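4.2 What we learned from the open day

I'll admit I wasn't keen on running the bin picking cell in front of visitors. Osvaldo Damasceno talked me into it, and on January 30, 2018 we opened the lab to people from Brosier and Filtex, plus a school group that came in after lunch. The arm ran the same policy we used in Section 4.1, with the items left jumbled in the metal bin. Visitors could pick what went in, within reason.

We logged 40 attempts over the day and 32 of them ended with the item in the tote. That's a little below our quiet-lab numbers, and I think the mix explains most of it – people love handing a robot the most awkward thing they can find. Soft items and flat items lying flush with the metal floor gave us the most grief (Figure 3). 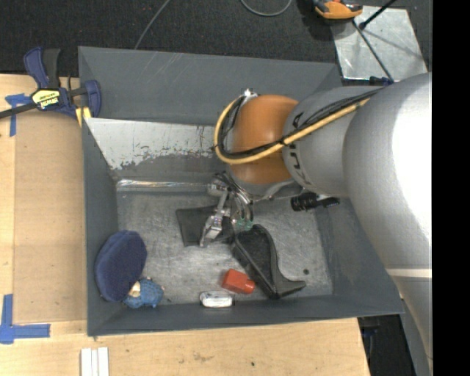 Figure 3. The gripper low over the bin, with a flat black square directly beneath it and a small red container nearby.

Yolanda Cantero kept notes on what people asked, and the favorite question by far was why the arm waits before it closes its fingers. Fair enough! It's the depth check, and we've since shortened it. The Filtex folks also wanted to see two items picked at once, so we're trying that in May.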